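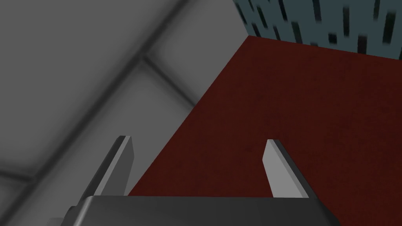 Paso 3. Comprobar la vista de la muñeca en simulación

Antes de lanzar el planificador, el usuario deberá verificar la cámara de muñeca en el entorno Marklow. Con la pinza abierta, ambos dedos han de aparecer completos, el derecho sobre la superficie roja y el izquierdo sobre el límite entre esta y el suelo gris, sin ningún objeto entre ellos.

1. Abra la escena en Susudano y cargue la configuración «muñeca».
2. Fije la apertura de la pinza en 70 mm.
3. Ejecute la segmentación y confirme que los dedos quedan excluidos de la máscara de obstáculos.
4. Repita la prueba con 40 variaciones de textura en suelo y pared.

Si la máscara incluye las juntas del suelo — error frecuente con iluminación suave —, aumente el umbral de contraste en 2 puntos y vuelva al punto 3.

Los registros se guardan en la carpeta del proyecto Dimstead.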